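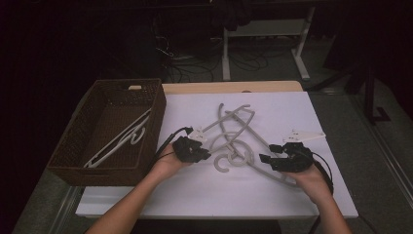 Home Docs Downloads Issues Sign in

# Ernham Hangers

Data card for the hanger-sorting portion of the Sestby household set.

## What this is

A collection of 647 short episodes in which plastic clothes hangers leave a pile and go into a wicker basket. If you came for drama, try the Sestby sock drawer set, which has a missing sock.

## The task

Hangers start in a heap on a pale sheet. They are picked up one at a time and laid in the basket, hooks all facing the same end if the operator was feeling civic. An episode ends when the sheet is clear or at the time limit, whichever is less embarrassing.

Hangers tangle. Two hangers left alone in a closet will tangle. Most of the interesting footage is somebody trying to lift one and getting three.

## Contents

- 507 episodes, training
- 140 episodes, held out
- 14 starting layouts, from "spread out nicely" to "Sunday night"
- 18 hangers in the pool, white and light gray, never all on the table together

## Known problems

- Gray hangers on a pale sheet are hard to see. We noticed this in March, after buying the hangers.
- Hooks snag in the basket weave. Episodes where the basket came along for the ride are tagged `basket_moved`.
- No wire hangers. No wooden ones either. Pants hangers with clips were tried for one Tuesday and dropped.

## Labels

`single`, `linked`, `knot`. The line between `linked` and `knot` was argued over at Apaza for almost a week and is still mostly a matter of mood.

## Questions

Open an issue with the Sostance tracker.

Shares 14 | Comments 18

We use cookies to remember your settings. Accept | Manage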